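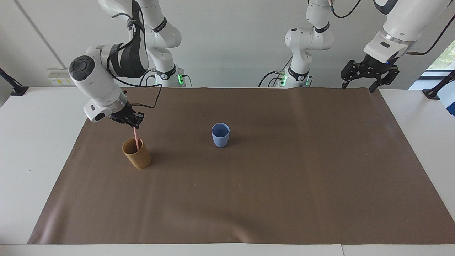
A pink straw and a kraft-colored cup on brown paper, with a light blue cup close by.

Nukel opens its drinks counter in Bristolville this August

BRISTOLVILLE – I've wanted to write this one for months, so bear with me if I run on a bit! Nukel, my little cup and straw shop, is getting its own drinks counter on Plattner Street, and the doors open at 9 in the morning.

We started out selling party cups from a shelf in Prasden, and last year we sent out 1,215 boxes of them. People kept coming in to ask if they could try a cup before buying a whole sleeve (fair enough), so now you can. Pick a cup, pick a straw, and we'll fill it with lemonade or iced tea.

"I've tasted a lot of lemonade this summer and I'm still not tired of it," says Imtiaz Thambiah, who runs the counter with me. "Come thirsty, and bring the kids."

The first 512 visitors get a free small drink – one each, please! We'll also have brown table paper by the yard, and I'm happy to talk party tables with anyone who's planning one. I could do that all day.

Opening hours are 9 to 6. Parking is behind the building, and the side door has a ramp.

Press folks, just ask for me at the counter.

Hedvig Solberg, owner, Nukel

Recent news
Nukel adds paper plates in four new colors
Our Prasden shelf says goodbye
Party table workshop: sign-up is open

Get our newsletter. We send it once a month and you can unsubscribe any time.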